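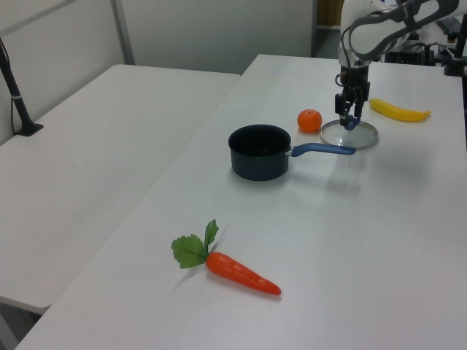
Bay 2, lid task. Gripper closed on the knob, lid flat on the table, pan to be covered.

Monday, Skamo lid set, second session

Operator: F. Baird. Resets and labelling: A. Žukauskas.

Picked up from the May notes. Goal for the day was more demonstrations of "put the lid on the saucepan" with distractors on the table, all by teleoperation, all starting from the home pose. The earlier Skamo episodes were collected with only the pan and lid out, and the policy trained on them goes to whatever is nearest the middle of the table. Austra's view is that it learned a location and never had to learn a lid. I agree, having watched the rollouts.

Objects: navy saucepan with the blue handle, glass lid with the blue knob, orange, plastic banana, toy carrot. Same five every episode. We talked about swapping the produce between episodes and decided to leave that for the next set, so that layout is the only thing changing in this one.

Layout rules, as used:
Pan anywhere in the centre region, handle angle free.
Lid flat on the table, knob up, rim clear of the pan.
Produce anywhere reachable, at least one piece close to the lid.
No object on top of another at the start.
Second table stays clear.

The layout in the photo is one I'd call moderately hard. The orange is close to the rim of the lid on one side and the pan handle points back toward it, so the operator has to lift before translating. Dragging is tempting and I have caught myself doing it. Any episode where the lid slides before it lifts gets the tag "drag" and stays out of the training split.

Grasp notes

The knob is small and the fingers have to come down straight. If the wrist is tilted even slightly the fingers close on the upper part of the knob and the lid swings once it is off the table. Swing is not a failure by our definition, but it makes the placement slow and the operator starts correcting, and then the corrections are in the data. Austra labelled these "swing" as a secondary tag so we can filter later.

Paused teleop for a count of two after closing, then lifted. The pause gives a clean boundary between the grasp and lift segments. Last session I did not do this and the segmenter put the boundary anywhere it liked.

Approach height: came in high over the knob every time. The glass is a nuisance for depth. Returns through the lid read as table, and the rim is the only part that shows up with any consistency. Colour on the knob is good. I would not trust any automatic check for lid pose that depends on depth alone.

Episode results

15 attempted.
11 kept, lid seated on the pan at the end and gripper open and clear.
2 dropped for drag.
1 dropped, lid came to rest on the rim at an angle and I let go anyway.
1 dropped, recorder started late and the approach is missing.

Of the 11, Austra put the swing tag on three. The angled one is annoying because the motion up to release was the best of the day. Kept the raw file under Nornelside/rejects in case we want failure examples for the success classifier. Bivorby has asked for those before, and we never have enough of them.

Changes made during the session

Lowered the teleop gain for the last eight episodes. Fine positioning over the knob is easier, the transfer to the pan is slower. Mean episode length will be up, so don't compare times between the first seven and the rest without splitting them. The gain value is in the metadata for each episode — I checked that it wrote properly after the change.

Camera was not moved. Calibration from last session reused, spot-checked against the table corners before episode 1 and again at the end, no visible shift either time.

Language labels

Three phrasings, rotated: "put the lid on the saucepan", "cover the pot", "place the glass lid on the blue pan". Austra thinks the third is risky given how dark the pan is; under this lighting an annotator could fairly call it black. Changed to "dark pan" from episode 9 on. Episodes 3 and 6 still carry the old wording and need editing before upload.

Open items

Edit the two labels (Austra).
Write up the drag rule properly so Skinner's operators apply it the same way. At the moment it is one line in my handwriting.
Decide whether swing episodes go in the training split. My vote is yes, at reduced weight.
Collect the reverse task, lid off the pan and back to the table. Resets are half the labour here, and the reverse demonstrations would let us record them as data.
Look at the layout histogram before the next session. I suspect I keep putting the pan handle to the right — habit, it's the side I reach from.

Files synced to the Skamo folder, checksums match. Arm parked, teleop station logged off.

F.B.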